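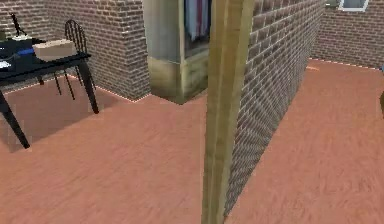
Gesumton home simulator: my review after 6 weeks

I bought the Gesumton home pack to practice robot navigation without wrecking my own furniture, and I've had it running most evenings since January. It's $225 for the full set of rooms, and you drive your virtual robot through them before trying anything on the real one.

The brick room is my favorite! There's a big wooden post, a partition wall, a black table with skinny legs and a wardrobe standing open with clothes inside - just the kind of stuff that makes route planning a headache. My planner kept hugging the post way too close until I bumped up the safety margin.

Now the looks. The textures are kinda blurry and the bricks stretch as the partition runs back, so if you want to train a camera to spot small things, I'd look elsewhere (my buddy Yannick Langlois swears by Dolton, but that's $885, ouch). For plain getting-from-A-to-B practice I didn't mind a bit.

Setup took me one evening, and the manual is thin. Support wrote back the next morning though, and they were super nice about my dumb questions.

4 out of 5 from me.

Related reviews
Cuden wheel kit
Gouveia room scanner
Dolton starter pack

Contact us | Back to top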